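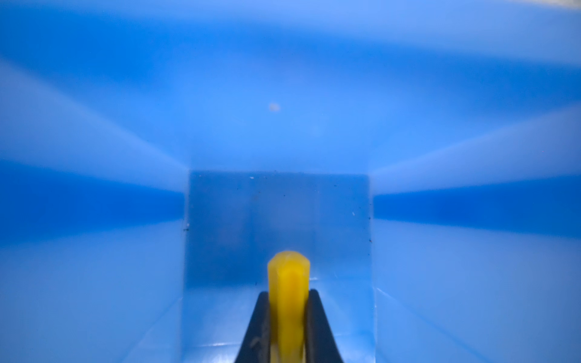 Blue plastic container, seen from above.

Zoteo Basin Sampler field kit, reviewed
Posted 19 June 2023

Zoteo wants you to believe that anyone with a free weekend can work out what a river valley is made of. The box says "survey-grade results," which is a phrase with no fixed meaning, and the booklet repeats it four times. I used the kit along the lower part of Tustavberg valley, where the ground goes from shale on the west side to a soft brown sandstone on the east, and I came home with a decent sandstone sample and a sore wrist.

What you get for your money: a hand auger in three sections, a set of 7 sieves, a grain size card, a hardness set, a bottle for dilute acid (acid not included), 30 sample bags and a clinometer. There is also a booklet, and a code for a mapping app I will come to.

The auger is the main reason to buy this, and it's middling. It went through the silt on the floodplain with no trouble. In the stiff clay just above it the handle started to twist in its socket at the second section, and by the third I was turning the handle while the bit stayed where it was. A wrap of tape fixed it for one afternoon. The Horobets auger I have owned for years has a pin through that joint. It costs more and comes with nothing else, and I would still pick it if I could only carry one.

The sieves are better than I expected. They stack tightly and the mesh is even. I ran the same dry sand through them twice and got close to the same split both times. Don't use them on damp shale crumbs, which smear across the two finest screens and take a toothbrush and a lot of patience to get out.

The clinometer is poor. I laid it on a bedding plane that my old Aronov reads as 12 degrees and it gave me 9, then 14, then 11. The dip in that valley is gentle, so an error like that can turn the beds around on your map. The hardness picks are fine. The grain size card is fine too, though the printing is already rubbing off at the silt end.

Now the app. It claims to set your elevation and draw a relief profile between sample points. On the ridge above the east bank, where there is a survey mark at 3,635 feet, it had me 700 feet lower. I waited, walked off, came back and tried again with no change. Down in the valley it was much closer, so perhaps it had simply lost its fix, but it never warned me of that. The profile it drew shows a ridge with a bite taken out of it.

The booklet explains the difference between a drainage basin and a flood plain clearly enough, and then says shale "always" forms low ground. Plenty of shale country would disagree.

Worth having if you need sieves and bags and can live with a weak auger. Skip it if you want to measure dip or trust a height. Zoteo says a revised handle is coming in October. I'll believe it when I've leaned on one.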